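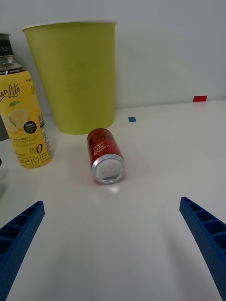 A red can and a green paper cup on a white tabletop.

Rated Wattage Is the Wrong Number to Print on a Charger

The number printed largest on a phone or laptop charger is its maximum output. Buyers compare chargers by that number, stores sort by it, and reviewers put it in the headline. I think it should be moved to the small print and replaced by the output the charger can hold for an hour in a warm room.

Take the Hetoveo desk charger I have used since March. It has four ports and is sold as an 85 watt unit. With one laptop connected and nothing else, it delivers 85 watts. Connect a phone to the second port and the laptop port drops to the next fixed level down. The phone may need very little power. The charger does not measure what the phone needs before it makes the cut. It reserves a block for the second port and keeps it reserved until the cable is removed, even after the phone is full.

The behavior is documented, in a table on page 13 of a manual that has to be downloaded. The table lists every combination of occupied ports and the power assigned to each. It is clear and correct, and it would fit on the back of the box.

Heat is the second part of the problem. A small charger with a high rating has little surface area, so it protects itself by reducing output when the inside gets too hot. There is nothing wrong with that. What I object to is a rating that describes the period before the reduction starts. I logged one long session on the Hetoveo with a USB power meter, laptop only, on a shelf with poor airflow. The first cut came at minute 13. Output then moved between two levels until the battery was full. A person who bought the unit to run a laptop under load all afternoon bought the lower of those two levels.

The Wulberg I keep at the office takes a different approach. It is heavier, it costs more per rated watt, and its ports are fixed. Each port has its own limit printed next to it, and the limit does not change when the other ports are in use. On a comparison page it looks like the worse product. In daily use I have never had to think about which cable goes where.

The usual defense of shared output is that it is efficient. Most people do not load every port at once, and a charger sized for the worst case would be larger than it needs to be. I accept this. Shared output is a sensible design for travel. But the argument supports the design and says nothing about the label. A charger can share power and still state what each port gets when all of them are occupied.

A second defense is that buyers do not want a table. Perhaps, but buyers already read tables on paint cans, tires and frozen food. One row would be enough: all ports in use, one hour, stated room temperature, watts per port. The makers have this data. They cannot set the thermal limits in the firmware without it.

Until then, assume that the printed figure applies to one port and a short time, look for the port table before paying, and leave the charger out in the open while it works. If the maker does not publish a port table at all, I would buy something else.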